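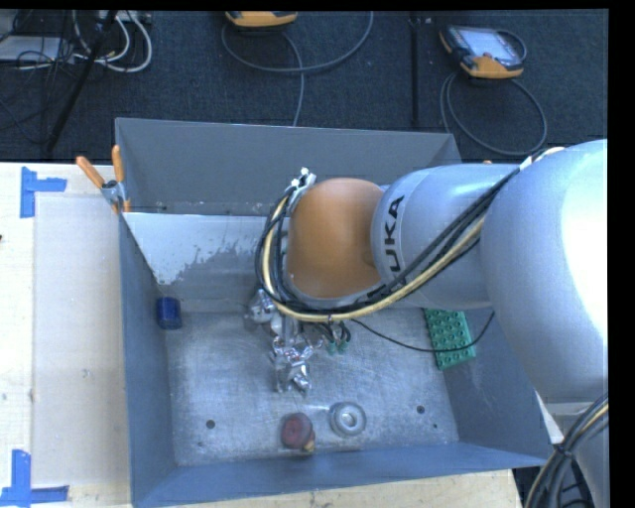 Arm takes over the returns bin at Demlow; staff get chairs

Demlow, the mail-order returns firm on the Villgate road, has handed the dullest job in its building to a robot arm, and the people who used to do it say they are bearing up well.

The job is bin picking. Small goods come back from customers all jumbled together, someone reaches into a metal bin, and the item goes off to be checked and resold or thrown out. Until June of last year that someone was one of seven people on the returns bench, who between them bent over a bin for most of a shift. The arm, a KUKA with an orange wrist and metal fingers, now does the reaching for the small stuff. Setup was handled by Firine, an integrator in Cavalcanti, whose engineers marked out the table in blue tape and asked everyone very politely to leave it alone.

The arm handles 372 items on a good shift. A person at the bench used to clear 700, a figure the staff have been kind enough to write on the whiteboard. Management points out that the arm also works nights, when the whiteboard is harder to read.

All seven bench workers are still on the payroll. Four have moved to inspection, where they sit down for the first time in their careers at Demlow, and three look after the cell, a job that comes with a handheld controller and a 42-page manual. Pay for the cell job went up a grade. Pay for inspection did not, and talks on that are continuing.

"I was told it would free me up for more interesting work," said Uriel Lagos, who spent nine years on the bench and now minds the cell. "Mostly it has freed me up to watch it think about a rubber duck."

Shiny and see-through things give it the most trouble, Lagos said, along with anything that rolls into a corner. When it gives up, a light comes on in the break room. There was some discussion about whether the break room was the right place for the light.

What people miss is the talk. Seven at a bench is a conversation, and inspection is done in separate booths with a fan running. Demlow says it will take out two of the partitions this summer. A second arm is being considered for the shoe line, whose workers have asked to see the chairs first.

Search this site Enter keyword Go

Comments (4)

benchwarmer_9
Did returns there for two winters and my back still knows it. The robot is welcome to it.

Patti K.
So same pay for inspection but now you're the one who signs off on everything? Would have liked more on that and less on the duck.

Dale in Villgate
372 vs 700. I've worked with guys like that.

mrs_o
My blender has been "in returns" since last month. Is it in the bin? Can somebody ask the robot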